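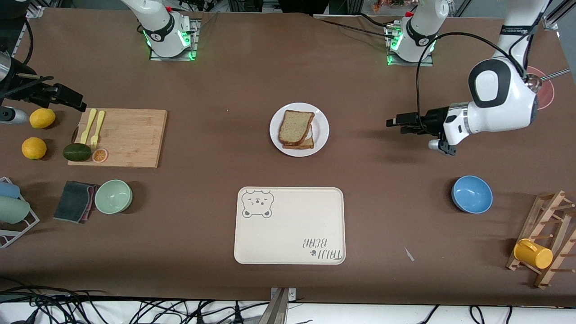

Tema 4. La factura energética de un hospital (apuntes de clase)

Bueno, empezamos bloque nuevo. Os dejo por escrito lo que vimos el jueves y lo que no dio tiempo a ver, que fue bastante, porque nos liamos media hora con las tarifas (culpa mía, lo reconozco). Traed estos apuntes leídos para la práctica, por favor, que luego me preguntáis en el pasillo cosas que están en la segunda página.

Por qué un hospital gasta tanto

Pensad en un edificio de oficinas normal: a las ocho de la tarde se apaga casi todo y hasta el día siguiente. Un hospital no se apaga nunca. Hay urgencias, hay UCI, hay laboratorio, hay neveras de farmacia, y además hay que mover muchísimo aire. Lo del aire es lo que más sorprende cuando uno llega de otro sector. Yo venía de naves industriales y el primer año me pasé semanas buscando el gasto en las luces, convencida de que estaría ahí. Estaba en los climatizadores.

En un quirófano el aire se renueva muchas veces por hora, con filtros finos que ofrecen resistencia, y buena parte se toma del exterior. Ese aire hay que enfriarlo, secarlo, a veces volver a calentarlo (sí, enfriar y recalentar a la vez, ya sé que suena fatal) y empujarlo por los conductos. Cuando alguien os diga que va a ahorrar cambiando bombillas, decidle que muy bien, que las cambie, y preguntadle a continuación por los ventiladores.

El caso Ravavent

Para todo el bloque trabajaremos con la clínica Ravavent. Tiene 32 camas, 4 quirófanos y una potencia contratada de 600 kW. Es pequeña, y me gusta precisamente por eso: el esquema de principio cabe en un folio y se entiende. La sala de calderas está en el sótano, las enfriadoras en cubierta y el laboratorio, que es de la época en que aquello era otra cosa, cuelga de un circuito propio que nadie ha querido tocar.

El estudio lo hizo Korkor Sulemana con la ingeniería Flellari, y lo que más me interesa que miréis es el orden en que trabajó. Antes de proponer nada, midió. Puso analizadores en los cuadros principales y los dejó un mes entero, abril, que es un mes traicionero porque hay días de calefacción y días de frío. Os adelanto lo que salió: los quirófanos consumían de madrugada casi lo mismo que a media mañana. Sin cirugías, sin gente, con las puertas cerradas y el aire a todo trapo.

Qué se puede tocar y qué no

Esto apuntadlo bien, que cae en la práctica y os va a caer en la vida.

Se puede bajar el caudal de un quirófano que no se usa, siempre que se mantenga la sobrepresión respecto al pasillo y que el sistema vuelva a régimen normal antes de la siguiente intervención. El tiempo de recuperación se pacta con medicina preventiva y con el bloque quirúrgico. Se pacta, repito, no lo decide el de mantenimiento un viernes por su cuenta.

No se toca sin hablarlo: aislamientos, farmacia, esterilización y nada que cuelgue del grupo electrógeno. Tampoco se baja la temperatura de acumulación del agua caliente para ahorrar gas, por la legionela. Todos los años alguien me lo propone en el examen, todos los años. El agua caliente tiene margen de mejora por otro lado: aislar bien las tuberías de retorno, equilibrar los ramales, recuperar calor de las enfriadoras para precalentar. Ahí sí, sed creativos.

Con la iluminación pasa una cosa curiosa. El ahorro en kilovatios hora es modesto comparado con el del aire, pero las obras son rápidas, molestan poco y el personal lo agradece. En Ravavent se empezó por los pasillos y el aparcamiento, y fue un acierto, porque cuando tocó hablar de los quirófanos ya había confianza. Esto no sale en ninguna fórmula, pero os ahorrará disgustos.

Un poco de cálculo

La potencia de un ventilador varía, en teoría, con el cubo de la velocidad. Si bajáis la velocidad a la mitad, la potencia teórica se queda en un octavo. ¡Un octavo! Por eso los variadores de frecuencia se amortizan tan bien en climatizadores que trabajan muchas horas. Ahora bien, en la realidad no vais a ver ese octavo, ya que hay que mantener presiones mínimas y el motor y el variador pierden rendimiento a cargas bajas. En la práctica usad los datos de la curva del fabricante (la del equipo Vergara, que está en la carpeta compartida) y guardaos el cubo para comprobar que no habéis metido la pata en un orden de magnitud.

Para el periodo de retorno usamos el simple: inversión dividida entre ahorro anual. Ya sé que en Finanzas os enseñan el VAN y que es mejor. Lo calcularemos también, en el tema siguiente, con tasas de descuento y todo. De momento, el simple.

Ojo con los solapes, que es el fallo más repetido. Si primero reducís el caudal de aire y luego cambiáis la enfriadora, la enfriadora nueva ahorra menos de lo que dice el catálogo, porque tiene menos carga que atender. Los ahorros de las medidas no se suman sin más. Calculad cada una sobre el consumo que deja la anterior, en cascada.

Para la práctica

Se hace en grupos de 2. Descargad los datos horarios de Ravavent, que vienen exportados del programa Jendach con punto y coma como separador (si Excel os lo pone todo en una columna, es eso). Me tenéis que entregar:

La curva de carga de un día laborable y la de un domingo, en la misma gráfica y con los ejes rotulados.
El consumo base nocturno y vuestra explicación de a qué se debe.
Dos medidas de ahorro, calculadas en cascada, con su retorno simple.
Una lista corta de a quién habría que consultar dentro de la clínica antes de aplicar cada una.

El último punto puntúa igual que los demás, no lo dejéis para el final con dos líneas. Las dudas, en el foro de la asignatura, que así las lee todo el mundo y contesto una sola vez.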